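Rule 602 said an arm with no task stays open and clear of the food. Eero Saarela had written it at Pellska, and now he had to sign for it.
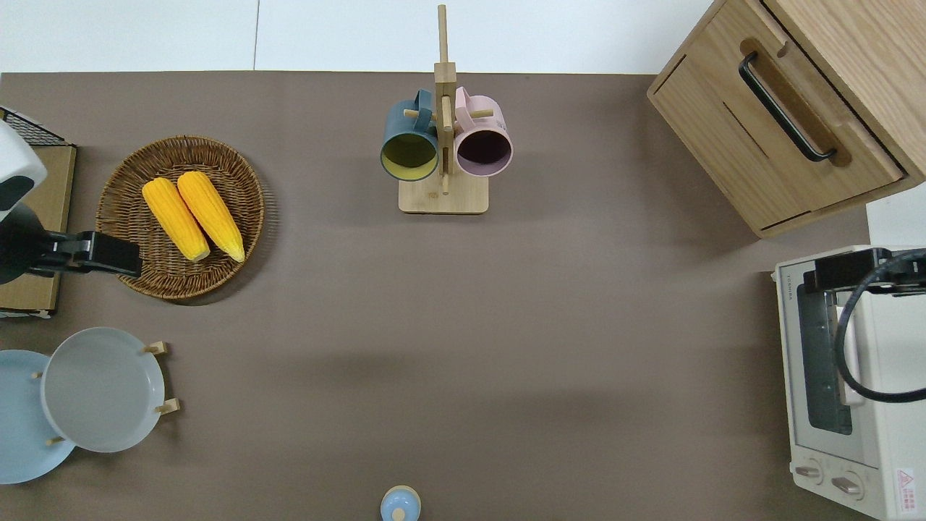
Corn basket, left gripper at the rim.

"Hovering," said Martti Rantala. "Is that clear?"

"The rule gives no distance."

"Then it isn't a rule – it's a wish."

Eero turned to the drawer sheet.

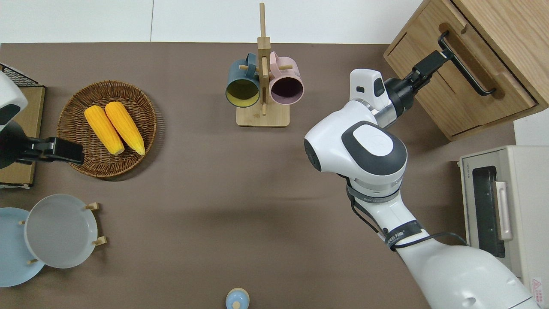

Right gripper closed on the drawer handle.

"Handle held near one end," Martti read. "Permitted?"

Eero crossed out his signature and asked for a ruler.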